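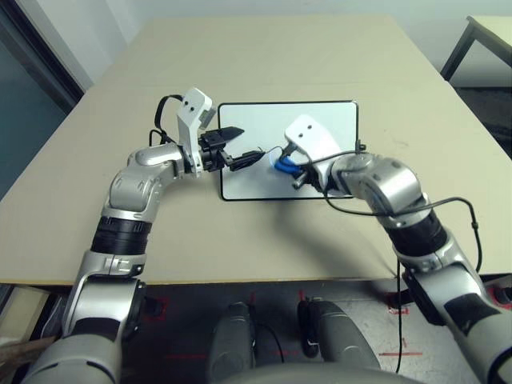
Photo: Irén Medve / Jodcombe workshop

Whiteboard Wiping Tips We Borrowed From a Robot Study

I love it when research ends up being useful at my own kitchen sink! The Jodcombe group has been teaching a two-armed robot to handle small whiteboards, and the method they settled on has changed the way I clean mine. The write-up is full of things you can try at home with a cloth and a bit of patience.

First, the method, in short. A person guides the arms through a job again and again, and a learning program called Nidon studies the recordings. The group collected 3,000 runs and threw out 2,186 of them before training. Yes, threw them out! The 814 they kept were the slow, even ones, and the robot trained on that smaller pile left fewer streaks than the one trained on everything. Irén Medve, who ran the sessions, told me the fast runs looked fine on screen and then left gray smears in the corners.

So, tips.

Go slow on the first pass. Most of the discarded runs were rushed at the start. One unhurried stroke with a dry microfiber cloth lifts more marker dust than five quick ones.

Steady the board with your other hand. The two-arm runs beat the one-arm runs by a wide margin in the study, and it works just as well on a fridge planner or a kid's lap board. Hold it near the edge, flat on the table, and move your holding hand before the cloth gets there.

Overlap your strokes by a third. I used to zigzag. Straight lines, all in the same direction, then one lap along the border - that's the pattern that did best on the Udemgate test, and it's the one I use now.

Wipe the border last. Old ink collects where the surface meets the trim. A cotton swab with a drop of rubbing alcohol gets in there nicely, but keep it off painted wood.

For ink that has sat for weeks, draw over it with a fresh dry-erase marker, wait a few seconds and wipe. Old trick, still great.

Check from the side. The group scored each board under a low lamp, and you see so much more that way (I found a whole grocery list from July on mine).

Szűcs has since repeated the sorting step with drawer closing and got a similar result from just 223 kept runs, so I'm hoping for a tip sheet on sticky drawers next. The whiteboard write-up is 19 pages and very readable - skip to the section on grip pressure if you're short on time.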